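Slide 9: Pouring from a bowl

Start with the practical point. A bowl has no spout, so whatever is in it leaves over the rim, and the rim decides where it goes. Ask who has poured batter from a mixing bowl and had it run down the outside. Wait for hands.

Three things to say:

Hold the rim on both sides of the wall, inside and outside. A palm underneath slips once the bowl leans.

Tilt slowly at first, then keep going. Most drips come from stopping halfway.

Put a plate or tray under the job. Mariama's tablecloth at Lamptey was washed about 200 times before we learned this.

Mention Kojo Nutsugah's handout, on the table by the door. It covers jugs and pans too, so skip those if time is short.

If someone asks about thick soups, say ladle them. Ghazala takes that question in the second half and has the Wusside ladles with her.

Pause here and drink some water. Next slide is lids, then over to Seidu for storage.

Leave the picture up while people try it with their own bowls.

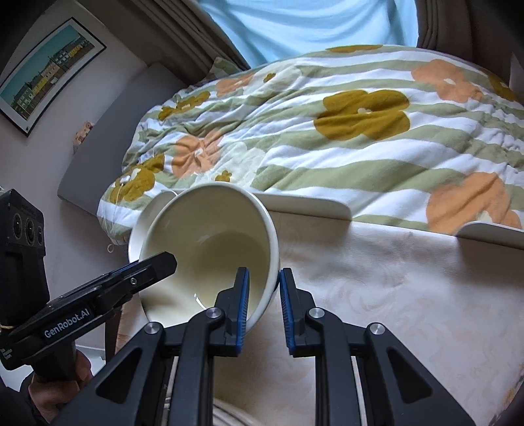 Slide 9. Cream bowl held at the rim and tilted, pale liquid in the lower side.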